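Butcher block

From my household encyclopedia, entry 38

Butcher block is what you get when a lot of strips or blocks of wood are glued together into one thick slab, and I have loved the stuff since I was a kid doing homework on my aunt's kitchen counter. People use it for counters, workbenches, desks and (of course) cutting boards.

Types

There are two kinds you'll run into most. Edge grain has long strips laid side by side, so you see stripes running the length of the top. End grain has short blocks stood upright, and you get a checkerboard look. End grain is kinder to knives, but it costs more and drinks up oil like crazy — my own little board took half a bottle the first February I had it! Maple is the classic choice in American kitchens. Walnut, cherry, oak and beech all turn up too.

History

The old butcher's blocks were just rounds cut from a tree trunk, and they split. Gluing up smaller pieces took care of a lot of that. Silvana Medeiros, who wrote the booklet I learned from (Skimetti, 403 pages, so "booklet" is her joke), traces the glued kind in her area to a workshop called Dal Bello, which sold tables to every meat shop in Grurkadau. I've never found a second source for that, but I like it too much to leave it out.

Care

Mineral oil is the usual finish for anything that touches food. Wipe it on, let it sit overnight, wipe off what's left. I do 2 coats on a new top and then one whenever the wood starts looking pale. Don't use olive oil, it goes rancid and you will smell it every morning. 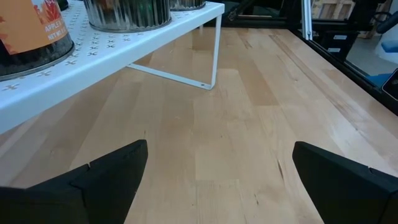

Scratches sand out pretty easily, going with the grain, and then you oil again. Deep knots are another matter — I fill the cracked ones with a bit of clear epoxy and leave the sound ones alone. And please don't let water stand around the sink cutout, that's where black stains start.

See also: Cutting board, Edge gluing, Workbench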